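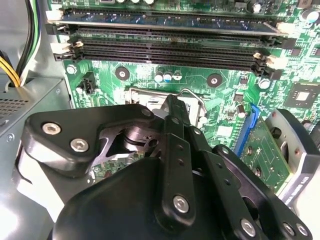
Drutley, Jan 24, 2023

Report on our visit to the Jeslow open day
Unit 2 project: Machines that take things apart

Our group picked disassembly as its topic back in November, mostly on the grounds that everybody else had picked assembly. We had read a lot about robots that build cars and pack boxes and very little about robots that go the other way, so when the Jeslow workshop put up a notice for an open day with a live demonstration on desktop computers, we signed up the same afternoon. It was easily the best part of the project so far!

What we wanted to find out

We went in with two questions. First, which parts of an old desktop computer are hard for a robot arm to get at, and why? Second, how do the people working on it decide what the robot should try next? We had guesses for both (written down before the visit, as the unit asks), and they are given near the end so you can see how far off we were.

How the visit was set up

The workshop is one long room behind the Dogbe building. Visitors came through in small groups, and each group got a short talk and then time close to the bench. The talk explained that computers come in from offices that are replacing their equipment, and that the workshop is interested in parts that can be pulled out whole and used again, like memory and processors. Their log had 2,478 recorded attempts in it on the day we came. An attempt can be anything from one reach toward a part to a full removal, and the failed ones are kept too. We liked that. Our own project log only has the things that went right in it, and we are going to fix that.

The robot is an arm with a black gripper on the end. The fingers are long, thin linkages with holes along them, and they are much narrower at the tips than we expected. A small camera rides along near the gripper and looks past the fingers at whatever is being worked on. Visitors could watch that view on a monitor, and after a while most of our group was watching the monitor more than the arm. You see the board the way the robot has to deal with it, with its own hand blocking a good part of the picture.

Working inside the case

The green motherboard is laid out more or less like the diagram in our textbook, but seeing a gripper down among the real parts gave us a completely different idea of the space. The board we looked at most had four memory slots side by side, one with a module in it and three empty. Next to them is the processor socket with its metal frame and the bent wire lever that holds everything down. The power supply is on one side and a graphics card on the other, so the fingers have to come down between the two and stay clear of both. (One of us has built a computer at home and said it is tight in there even with human hands.)

Memory was the part we had expected to be easy. There are latches at each end of the slot, they have to be open, and then the module has to come up straight. If one end lifts before the other, it binds. The operator talked us through this while moving the arm very slowly over the slots, and it made sense of something we had been confused about in our reading, where the authors kept going on about "compliance." It means the gripper can give a little. A perfectly stiff hand would be worse at this job, because it would fight the slot.

Then there are the cables. Yellow, black, white and green wires run along the side of the case, and a robot can't simply assume they will be in the same place from one computer to the next. The staff said wires are their least favorite thing to plan for. Metal parts stay where they are put and wires don't.

The processor

Everyone crowded in for this one. A processor is a flat square with a metal lid and a green edge, and there isn't a lot to hold on to. The fingers have to take it by its sides and squeeze just enough. Too little and it drops back into the case, too much and it can tip or pop out. In the demonstration the gripper held it tilted between two fingers, right over the open chassis, and our whole group went quiet.

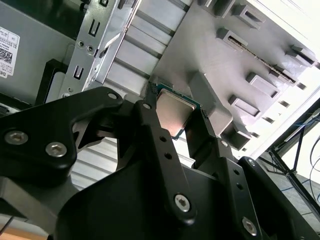 A desktop processor held by its sides above the open computer case.

We asked if the tilt mattered. The answer was that it matters a great deal if you want to put the chip into another socket and hardly at all if you want to set it down in a tray. We would never have thought of that on our own. The right grip depends on what you are going to do afterward, so the planning has to start from the end and work back.

We also asked about pins and contacts. The underside of a processor should not be touched or scraped, and that rules out a lot of the ways you could pick one up. Suction from the top came up as another option. The workshop would like to compare it with the fingers on the same job, and they have set aside 200 attempts for that under the name Elach. We have asked if we can see the results when they are done, and they said yes!

What we guessed and what we learned

Our guess for the first question was that screws would be the hardest part. The workshop ranked screws in the middle. Cables came out on top, and then anything flat and thin with no handle, like the processor.

Our guess for the second question was that a computer program picks the next step. At Jeslow, for now, a person picks it and the log helps. They look through earlier attempts on a similar case and start from whatever came closest to working. Almost 2 hours of our notes are about this, and we have had to cut most of it for length. The full notes are in our project folder.

Changes to our project

Our model gripper had wide, flat fingers made from craft board. We are rebuilding it with narrow ones and adding a strip of foam inside each so it can give a little. We are also adding a cable to our test box, which so far has only had blocks in it. Testing starts again next week, and this time the drops get written down as well.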